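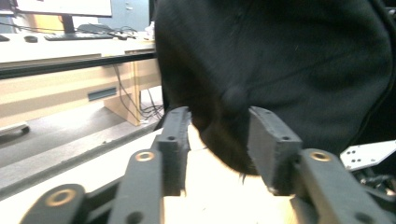 Black fabric held just above a pale wooden surface, textile sorting, Ulloa workroom.

Textile Sorter and Folder (part time)
Employer: Clirberg
Location: Ulloa workroom, ground floor
Reports to: Roya Zamani

Clirberg receives used clothing and soft goods in mixed bags and prepares them for resale. We have two openings on the afternoon shift.

Duties
Open incoming bags and separate garments from bags, covers and household textiles.
Check seams, cuffs and closures. Mark faults on the item ticket.
Remove lint and loose fibers from dark fabrics before folding.
Fold to the shelf standard and stack by size.
Enter item counts in the stock sheet at the end of the shift.

A trained sorter handles about 50 items per shift. New hires are not held to this rate during training.

Requirements
Able to stand for most of a six-hour shift.
Able to tell knit from woven fabric by touch and read care labels in English.
Not sensitive to textile dust. Masks are supplied.
Previous laundry, retail or alterations work is useful but not required.

Training is paid and is given by Aarti Saxena over the first two weeks. Shifts start at 1 p.m. There is no Wednesday shift.

To apply, leave a resume at the Ulloa front desk, marked for Lautaro Cisternas. Include your earliest start date and any days you cannot work. Applications close at the end of September.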